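The Crate Comes First: What a Sorting Arm Changes at a Packing Bench
Sulastri Teoh and Rizal Purba
Workplace Technology project, final report

1. Where we started

Our project began with a complaint about a banana. Halim is a small packing firm in Natomdale that fills mixed orders, a bit of grocery and a bit of toy shop, and last spring it decided to put a robot arm on one bench. The arm's job is to move items from the tabletop into a crate. The job of the people beside it was left for later, which is where we came in.

We spent our placement with the three packers on that bench and with the simulation that Halim's supplier, Vesik, uses to plan the work before anything is tried on the floor. We read 542 lines of the shift log. Most of them say "OK."

2. The work at hand

The simulated bench has a pegboard top, a yellow crate and a collection of goods that looks like the last five minutes of a yard sale. The arm works from one side and the items wait wherever the test layout puts them. On the real bench, a packer used to do that waiting-and-placing by feel, usually while talking about something else.

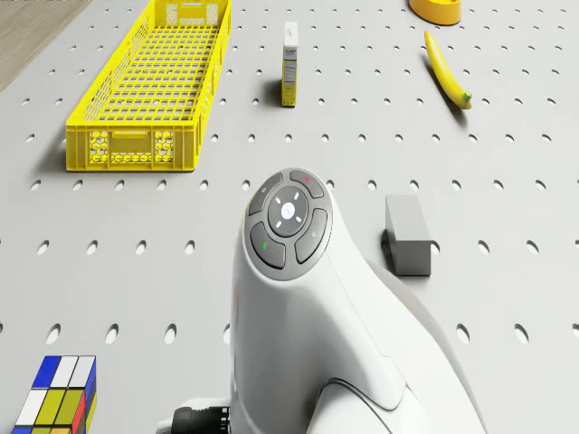 Glenys Gittins told us she didn't mind the arm at all, she minded being asked to stand still for it. When she packed by hand she could start the next order while finishing the last one, and now she has two seconds of nothing, over and over, which she finds more tiring than lifting. She also wanted it on record that she was never slow.

It's on record. Her point about the pauses came up in every interview, and it changed our question. We had planned to compare speeds. We ended up asking who gets to decide the order of things.

Before the arm, the packer did. Heavy items went in early, fruit went in last, and anything odd sat to one side until somebody had an opinion about it. Under the new setup the order comes from a list called the Honetti sheet, named after the software that prints it. The sheet is fixed at the start of the shift. A packer can override it by filling in a form, and the form is longer than the sheet.

3. What gets laid out

The test layouts are meant to be awkward. A mug has a handle, a bowl is mostly hole, and a banana refuses to be any shape the software likes. Vesik's planners spread the items out so each can be approached separately. The packers saw this and laughed, a little unkindly - a real order arrives in a heap.
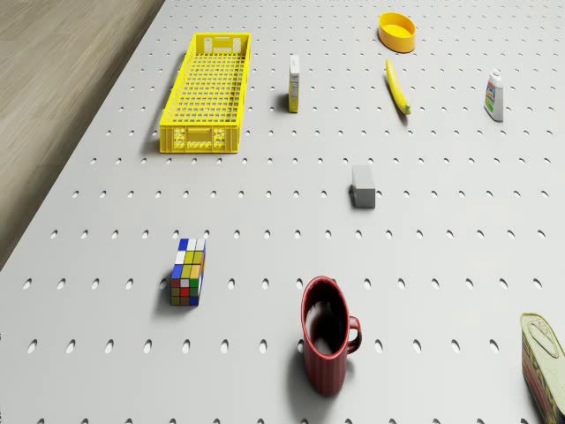

Page last changed: Thursday, October 8, 2026

That heap turns out to be somebody's job now. Spreading the goods before the arm can start is called "presenting," and it wasn't in anyone's job description when we arrived. Melati Pelupessy did most of it. She described it as setting the table for a guest who never says thank you. We timed no one, at the packers' request, but we did ask them to keep a diary for 3 weeks, and presenting was the task they wrote about most.

Management's view was that the arm had removed the repetitive part of the work. The diaries suggest the repetitive part moved about a yard to the left. There was less reaching into crates, and two of the packers said their shoulders felt better for it, which we don't want to skip over. There was also more watching, more straightening and more walking to the printer.

4. Trying it another way

For the last part of the placement we asked whether the packers could write the order themselves. Halim agreed to 50 orders on the Honetti sheet and 50 on a sheet written by the bench. Vesik ran both in simulation first. 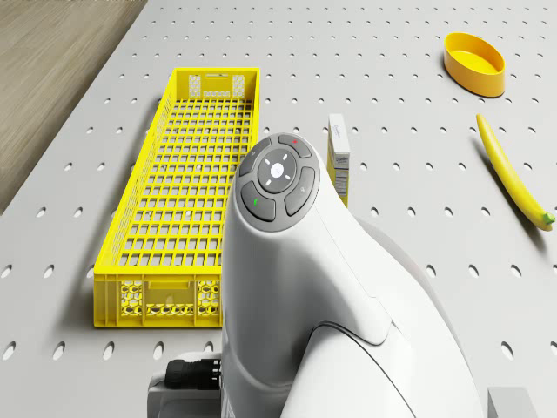
Figure 3. Simulated bench with the arm, crate and goods.

The bench's version had fewer stops logged against it. We can't say how much of that is the order itself and how much is people taking more care over a list they wrote. Syafiqah Yeoh, our supervisor, suggested we say exactly that and move on.

5. What we would ask for

Put presenting in the job description and pay for it. Let the bench write the sheet, or at least let it cross things out without a form. Use the pauses for something the packer chooses. Glenys chose sitting down, and a stool has been ordered.

The diary template and the interview questions are in the appendix. The shift log stays with Halim, including the lines that don't say "OK."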